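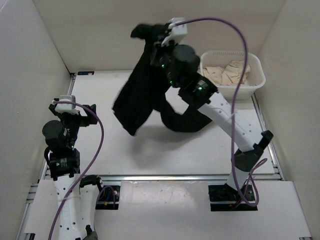 *27 December 2024. Black garment hanging from a single hold over the white floor.*

Quiet day with half the building away, so I gave it over to the black things, which I've been putting off since before the holiday. I do like a slow day with cloth. I made a big pot of tea, found my good pencil and got through more than I thought I would.

First, for Daiane Rocha, who asked where we'd gotten to with the dark pieces from the Savchuk bag: we're still on the same lot, 21 pieces on the sheet, and I haven't swapped anything in from the Lollura box. I know the Lollura things are nicer to handle (so soft!) but they're nearly all light colors and I'd like to finish the darks before we open another box and muddle the two. The bag tag says 917, in case the sheet goes missing again.

Black cloth is hard to read. With the pale pieces I can find a hem or a side seam from across the room, and with these I'm forever leaning in and still guessing. A piece held by one point just falls into one big sheet with a loop somewhere in it, and I couldn't tell you which end I was looking at until I'd gone and felt along it for the waistband or the cuff. What helped me today was turning off the lamp by the door and going by the edges against the white. I'd write that on the card, Magnus, if you agree. The folds inside the piece are still mostly guesswork, but the outline comes up much better. 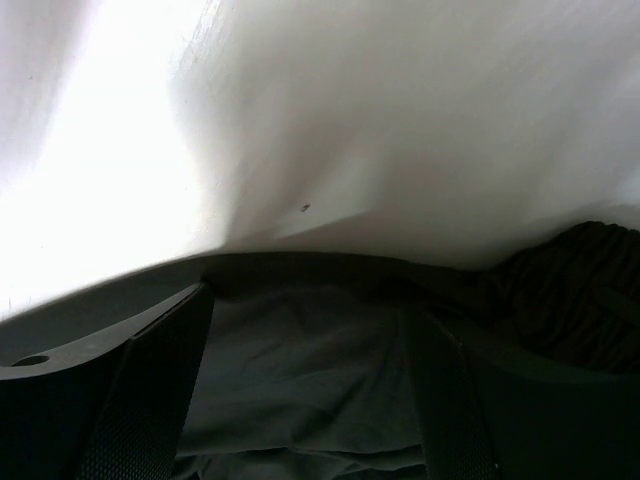 I also spent a while on the white surfaces, going over them with a damp cloth and then a dry one. Glossy white shows every little speck, and dark fabric leaves plenty of fluff behind – I don't remember it being this bad in February, when we were on towels. Some of the marks are scratches and won't come off however long you stand there, so please don't go at them with the green scrubber. I've asked Grenow what they'd suggest for a polish and will staple the answer in here when it comes.

Back to the cloth. My notes on pulling a piece out between two ends, for whoever picks this up after me:

- Two corners of the same hem is what we want. Two corners from opposite ends gives you a diagonal, and then the middle has a mind of its own.
- If one side has rolled into a narrow rope, let it down and start over. Shaking only makes the rope longer.
- A bunch near one hold usually means a sleeve or a leg is still tucked back inside. Feel for it before you pull.
- Write down which end you started from. I forgot this on 2 of them and had to do both again. 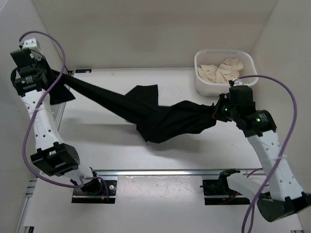
On twist, I've been going back and forth all afternoon about whether to count a piece as open when it's tight from end to end but still turned over on itself. I used to say yes. Now I lean toward no, on the grounds that you couldn't fold it from there without undoing it first, and folding is what we're after. Magnus Gillies had the opposite view when we did the Purnow shirts, and he may well be right about shirts, which have a collar to go by. We should settle it over a coffee and then stick to it.

The beige cloths can stay in the white slotted basket for now. They're crumpled and I'd like to keep them that way, so please don't be kind and fold them. I did wonder about keeping darks and beiges farther apart because of the fluff, and I may try a second basket next time if there's one in the cupboard.

Still to do: the rest of the darks, a fresh lint roller, and a look through the page 56 notes on stretchy fabric, which I think have the wrong column heading.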